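社区纸品工作间本月重新开放 裁纸台先用起来了

Tralero 街区的纸品工作间在一月重新开门了。星期一下午三点，第一批居民走进来，领了纸，坐下来学裁边和折页。工作间原来在图书室后面的小房间，去年夏天因为屋顶漏水关闭，现在搬到了同一栋楼的一层，靠近侧门，推婴儿车和坐轮椅的人也可以直接进来。

负责这个项目的是 Yatziri Sandoval。她对记者说，重新开放的准备用了三个月，大部分时间花在刷墙和修电线上面，买工具反而很快。“我们不需要大机器，”她说，“来的人多数是做贺卡、做小本子、给孩子剪识字卡片。A5 的纸对他们已经够用。”

这个工作间最早是几位家长办起来的。那时候学校要求孩子每个星期交一本手工小册子，很多家庭没有合适的工具，家长们就轮流把自己家的剪刀和尺子带来。后来来的人慢慢变多，也有退休的老人，也有刚刚搬来、想认识邻居的年轻人。关闭的这段时间，有几位老参加者在家里继续做，但是他们说，一个人做和大家一起做，感觉很不一样。

根据工作间贴在门口的通知，去年一共有339人次登记使用。今年每次开放的名额是40个，分成上半场和下半场，每人可以使用工具一个半小时。纸张由工作间提供，如果需要彩色纸或者比较厚的卡纸，要自己带来。裁下来的纸边放进门旁边的箱子，月底送到楼上的幼儿班，孩子们拿去做拼贴。

第一天的课由 Khải Huỳnh 来教。他以前在 Bañuelos 印刷店工作，对裁纸很有经验，讲话很慢，每一个动作都会做两遍。他先讲怎样看底板上的尺寸线：底板上印有格子和刻度，旁边标着 A5、B7 这样的纸张规格，把纸的边靠着上方的挡条放好，再对准需要的那一条线，然后才可以往下裁。他提醒大家，一次不要放太多张，纸多了，下面几张容易滑动，裁出来的边就不直。

有一位参加者问，没有刻度线的尺寸怎么办。Khải Huỳnh 的回答是，先用铅笔在纸上轻轻做两个记号，一个在上，一个在下，只做一个记号是不够的，纸很容易歪。他还说，初学的人最好用白纸练习，白纸便宜，裁坏了也不心疼，背面还可以写字。
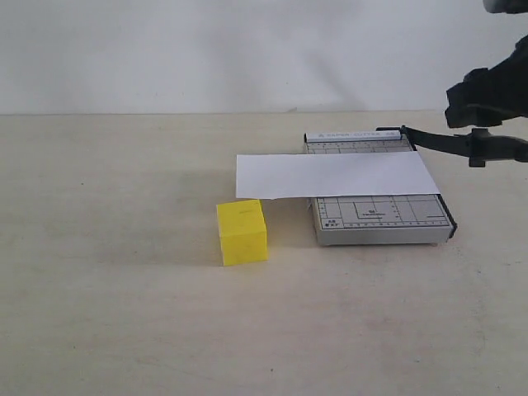 开放时间和报名办法

工作间每星期一下午三点到六点开放，节日休息。报名可以在图书室的服务台写名字，也可以打电话。十岁以下的孩子需要有大人陪同，裁纸的步骤必须由大人来做。孩子可以负责折纸、写字和粘贴。

Xóchitl Mendoza 负责登记工作。她请大家注意，报了名但是不能来的人，最好提前一天告诉她，这样名额可以给等候的人。“上半场总是很快就满了，下半场还有位子，”她说，“下班以后过来的人，选下半场比较合适。”

使用工具的人需要先听一次安全说明，时间不长。说明的内容包括：手指离开刀口，裁的时候另一只手压住纸的中间；刀用完以后要放下来，不能让它立着；桌子上不要放饮料。听过说明的人会得到一张小卡片，以后再来，出示卡片就可以，不用重新听。

居民 Elvia Cuevas 星期一带着她的外孙女来参加。她想做一本菜谱，把她母亲手写的几页菜谱抄下来，每个女儿送一本。她觉得裁纸比她想的容易，难的是折页，因为四张纸叠在一起，里面的那张总是会多出来一点。Khải Huỳnh 教她先折好，再把外边裁齐。她当天做完了封面和前面八页，剩下的打算下个星期继续。

另一位参加者 Jayanthi Chowdary 在附近的语言学校教书，她来是为了做课堂上用的单词卡。以前她用剪刀剪，大小都不一样，学生洗牌的时候很不方便。她建议工作间再增加一把打圆角的工具，卡片的角圆了，用得会久一点。Yatziri Sandoval 表示已经把这个建议记下来，等下一次采购的时候一起讨论。

二月的安排也已经定下来。第一次课做信封，第二次课做线装的小笔记本，需要用到针和蜡线，由文具店 Buvis 提供一部分材料。线装课的名额比平时少，只有上半场，想参加的居民请早一点登记。课上做好的本子可以自己带走，愿意展出的人可以留一本，放在图书室入口的架子上，展出到月底，然后凭登记的名字领回。

工作间同时在收集旧的挂历和包装纸，要求干净，没有胶带，尺寸不要太小。可以在开放时间直接送来，其他时间请交给图书室的服务台，并且写上“纸品工作间收”。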